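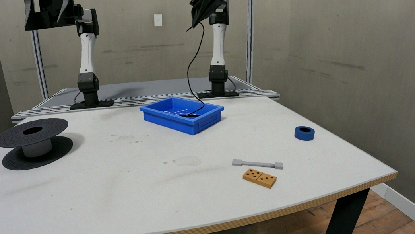 Figure 5-1. Cable task in the Sumix scene, front view. The right gripper holds the black cable; its lower end is in the blue bin.

5. Recording Demonstrations

This section covers the recording of teleoperated demonstrations in the simulated two-arm cell. It assumes that Hernix is installed and that the leader controls have been paired as described in Section 4. All steps apply to the cable task. Differences for the other tasks in the Lacroix set are listed in Appendix B.

5.1 Before You Start

1. Open Hernix and select Scenes > Sumix > Two-Arm Table.
2. Load the task file for the cable task. The task name and revision appear in the status bar.
3. Check that both arms respond to the leader controls. Move each joint through a short range, one arm at a time.
4. Open and close each gripper fully. If a gripper lags behind its control, repeat the pairing procedure in Section 4.3.
5. Set Episode Limit to 600 steps.
6. Enter an operator code. Episodes without a code cannot be exported.

NOTE: The spool, the roll of blue tape, the domino and the gray bar are distractors. They are not part of the task and have no goal position. Their layout is set by the scene seed.

NOTE: Marks and smudges on the tabletop are part of the surface texture. They are varied together with the wall texture when Surface Variation is on. Do not switch this option off between episodes of the same batch.

5.2 Recording an Episode

1. Press Reset. Wait until the cable stops moving and the status bar reads READY.
2. Press Record. The step counter starts at the first control input.
3. Bring the right gripper to the cable and close it on the free end.
4. Raise the end until the hanging part clears the rim of the bin.
5. Move over the bin and lower the gripper at a steady rate. Let the cable fold under its own weight.
6. Open the gripper when the last of the cable is below the rim.
7. Withdraw the arm upward, then press Stop.
8. Mark the episode Success, Partial or Fail.

CAUTION: Do not press Reset while recording. The episode will be closed without a label and the file must be repaired by hand (see Section 9.2).

CAUTION: Do not push the bin with either gripper to correct its position. If the bin moves more than its own width, mark the episode Fail and continue with the next one.

If the cable slips out during step 4 or 5, pick it up again and go on. Recoveries of this kind are kept in the training data. Mark the episode Success if the end state is correct. Use the comment field only if the slip looks like a contact error in the simulator, such as the cable passing through a finger.

Pauses are allowed but should be short. The idle filter removes any stretch in which neither arm moves, and long gaps leave a visible jump in the joint traces on either side of the cut.

5.3 Checking the Views

Each episode is replayed from every enabled camera during review. A cable that looks clear from the front may be hidden by an arm from another position, so check the views before recording a full batch.

1. Open the Gullow viewer from the Tools menu.
2. Load the most recent episode and drag the time bar to any point after the grasp.
3. Step through the cameras with the arrow keys.
4. Confirm that the held cable and the inside of the bin can be seen in the overhead view.
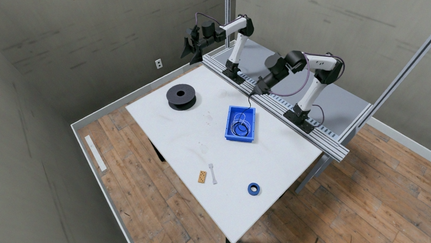
Label disputes are settled on the contents of the bin, so the overhead view is the reference for review. Zoom in on the bin floor before accepting a label. The white cable coiled there is easily confused with a highlight on the black loops at low zoom, and the two are tangled in the nearer half of the bin. Only the black cable counts toward the result for this task. Check the left arm in the same view: it should be holding nothing, with the fingers open, as this is a single-arm task. An episode in which the left gripper touches either cable is marked Fail regardless of the end state.

If the bin floor is out of view, adjust the overhead camera and record a new test episode. Do not change the camera once a batch has begun.

5.4 Label Rules

Success: The black cable is fully inside the bin, the right gripper is open and clear of the rim.
Partial: The cable is released with part of its length over the rim or on the table.
Fail: The cable is outside the bin, the step limit was reached before release, or one of the cautions in 5.2 applies.

If two reviewers disagree, the lower label stands. Send repeated disagreements to Baptiste Caron with the episode numbers.

5.5 Saving and Export

1. Select Batch > Close. Hernix checks every episode for missing steps.
2. Correct or delete the episodes listed in red.
3. Select Export and choose the training split.
4. Compare the episode count in the export log with the count in the batch window. The two must match.

The reference batch supplied with this release contains 1417 episodes, of which 1035 are labeled Success. It can be loaded in Gullow for comparison but cannot be edited.

NOTE: Partial and Fail episodes are exported by default. To leave them out, clear the boxes in the Export window. The files remain in the batch folder.

Section 5 revised 08/06/2026. Applies to Hernix version 2.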